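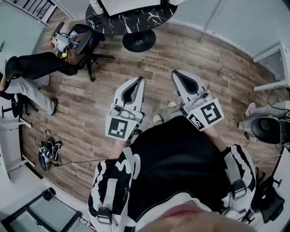 Floor oil trials, Famdale workshop
Tuesday, October
Posted by the finishing bench

Back on the oil samples this morning. I'd left the 12 test boards racked near the back door over the long weekend, and the colour has evened out more than I expected – the darker ones especially. Batch 1454 is still my favourite. It's a warm brown with a bit of grey in it, and it doesn't go orange under the shop lights like the Naltthorpe tin does.

Rubbed 2 more boards with the Pan wax over the top. Lovely smell, horrid to buff! My arm gave out halfway along the second one and I swapped to the old flannel, which left fluff in the grain, so that board needs a light sand and another go.

Water spots: left a wet glass on each sample from smoko until lunch. Faint ring on the Naltthorpe, nothing I could see on 1454. I'd like to try it with tea and with something greasy as well, because the people at Osuvville want this for a kitchen and kitchens are filthy places.

Cure time on the tin says 28 hours. I don't believe it – mine was still tacky in the corners well past that, though the shed has been cold and damp all month. Will move the rack nearer the heater and write down the time properly this go.

To get: lint-free cloths, more 240 grit, a new lid for the grey bucket.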